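Glaze tests, batch 6
Saturday, November 17, 2018

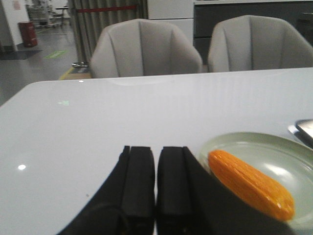
Where we left off

The Jimura white is still crawling. Omolara's view is that the bisque was dusty. My view is that the Jimura white is a bad glaze with a good name. We have agreed to test both theories, hers first, as she owns the sieve.

What went in

Two tiles plain, two tiles sponged down and left overnight on the rack. Same bucket, same dip, a slow count of three by me, which Ross says is closer to five when I'm talking. I was talking.

Kiln set to the usual programme with a slower climb at the start, 60 degrees an hour until the water was off. Candela had written "DO NOT TOUCH" on the controller in marker pen, so I touched it only as much as I had to.

What came out

Plain tiles: crawled at the corners, same as batch 5. Bare patches almost the size of a thumbnail on the worse one.
Sponged tiles: smooth on the flat, one pinhole near the stamp. Annoyingly good. Omolara has been told and was gracious about it for nearly a minute.

I would still like it noted that the glaze settles like cement. Left it over lunch and had to dig the stick out. Benito adds a pinch of Epsom salts to his and swears by it, but he swears by most things, including the Gruron clay that split on all of us in January.

To do

Sponge everything from now on, me included.
Repeat on the curved pieces. Flat tiles forgive a lot.
Try the thinner mix. Weigh the water this time instead of using the blue jug, whose markings washed off years ago.
Ask Saturnino whether the spare kiln shelf is his, and if so why it has a mug stuck to it.
New marker pen. Candela has used up the last one.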